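Skinon 4 is out, and the upgrade is half price until Friday
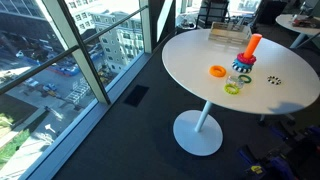 SOFTWARE DEALS | Desktop & Utilities

9 September 2024

Quick one this morning. Skinon 4, the label and sticker maker from Flernach, went up on the company's download page overnight. Windows only for now. Mac build is promised for October, no day given.

Big change is the layout engine, rewritten from scratch. You can now drop text on a curve, wrap it around a shape and still go back and edit the words afterward. Version 3 flattened everything the moment you hit Apply, and the support forum has been grumbling over it for years. Undo finally goes back further than the last save, too.

Also new:

Sheet templates for most of the common label sizes, with a search box that works on the number printed on the pack.

Spreadsheet import. Point it at a CSV, pick your columns, get one label per row. Tried it with a jam list and an address book. Jam list fine. Address book tripped on accented letters untill I re-saved the file as UTF-8.

A clip art library of 1828 pieces, all included, no separate store. Quality is all over the place. The borders are nice, the holiday stuff looks pretty dated.

Bleed and cut marks for anyone sending files out to a print shop. PDF export only, no TIFF.

What's gone: the old CD sleeve wizard. Flernach says the files still open in the new version, but you can't start a fresh one. If you use it, keep your copy of 3 installed. The two run side by side without a fight.

Pricing. Full license is $36, one payment, good for 3 computers in the same household. Upgrade from any earlier version is $18 and drops to $9 through Friday night. Discount shows up in the cart once you paste in your old key, there's no coupon code to hunt for. Bought version 3 in the last 60 days? Upgrade is free, but you have to write in and ask.

The trial runs two weeks and prints a small gray line across the bottom of every sheet. Saving is not limited, so anything you make in the trial carries over.

Two bugs so far. The font menu crawls if you have a lot of fonts installed, a good ten seconds on my older laptop. And the Polish menus are only half translated, with some buttons still in English. The word Żak came out as "?ak" on a test sheet in one of the bundled script fonts, fine in all the others I tried. Flernach has the script font problem on its known issues list, with a patch due "shortly."

Download is 1199 MB, mostly the clip art, so maybe dont start it on hotel wifi. There is a smaller installer without the art, listed under Other Downloads at the bottom of teh page.

Next up: the Ukcombe backup bundle, price check coming later this week.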